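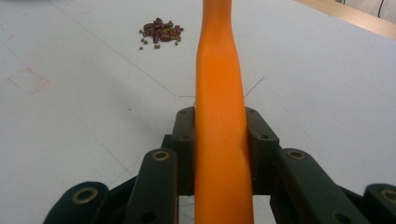 Filed under: Methods and Costs

4.2 Planning the equipment budget

The Luner project began with a question we were very happy to be asked: how much sweeping and tidying data could a small lab collect if it bought hand-held grippers first and left the robot arms for a later year? Flostside quoted 198 euros for each gripper body, with cables and mounting plates priced separately. We drew up the first order in January and set aside 2000 euros for everything that wears out, gets lost or has to be bought twice.

Two-handed jobs shaped the plan more than anything else. Sweeping needs a pair of grippers working together, so we budgeted in pairs from the start and asked the Stekau workshop to price spares the same way. 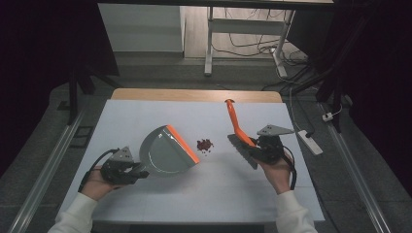
Figure 3. Two-handed sweeping with a dustpan in one gripper and a brush in the other; reddish-brown granules lie between the tools.

The household items were a delight to plan for, being so cheap! A whole shelf of them cost less than one gripper body, and we would gladly have bought more. Finger pads were harder to judge. We allowed for 40 pads over the project and wrote more than 40 hours of bench time into the staff budget for fitting them, checking bushings and tightening screws. Smooth, glossy plastic handles ask a lot of a pad, and we would urge any group copying this plan to try its own objects before fixing the size of the spares order. 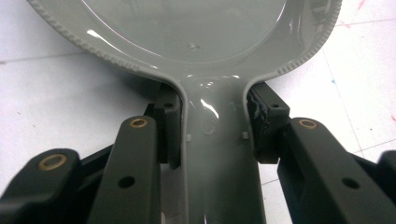
One reader of our draft replied that the pads should be a running cost, ordered every few months, and that a single large order at the start ties up money while the design may still change. We like this idea very much. Nic Giolla, our second site, will order in small batches next year, and its costs will be kept apart from those in Section 4.3.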